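Home | News | Fixtures | Clubs | Interviews

Nair: set pieces cost Brivmont the points
12 shares | 2 comments

Wulan Nair has coached Brivmont's defense for four seasons and does not accept that the side is short of fitness. The problem, she says, is spacing at corners.

"We mark zones at the near post and players everywhere else," she said. "When the first zone is beaten, the handover is slow. Dudek scored twice from that."

She plans to move to full zonal marking before preseason starts in July, with five players held inside the six-yard box. 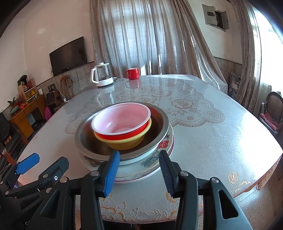
Pressing and recovery

Brivmont pressed high at home and dropped into a 4-4-2 away. Nair wants one shape for both. "The trigger is the pass to the fullback. If the striker is late, the midfield has to hold. Against Varitz we jumped anyway and they played through us."

Goalkeeper Bożena Kaczorowski will start moves from deeper positions. Her long kicks found a teammate 40 percent of the time last season, a figure Nair calls too low to build on.

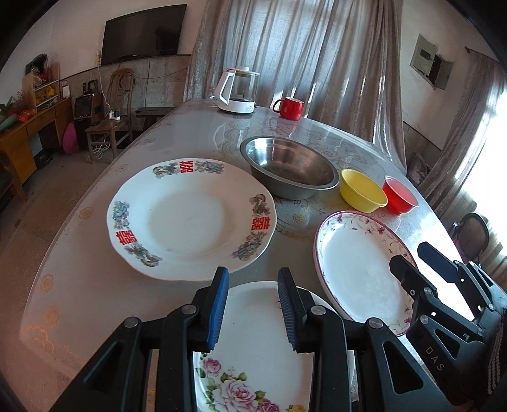

Short distribution carries its own risk - a turnover there leaves two defenders exposed - but Nair considers it easier to coach. The first test is a friendly with Prorow.

"I will look at where we lose the ball," she said. "The score is secondary."

Comments (2)

northstand: Zonal only works if someone attacks the ball.

R_Fells: Prorow away will be a proper test. Keep Bożena in goal.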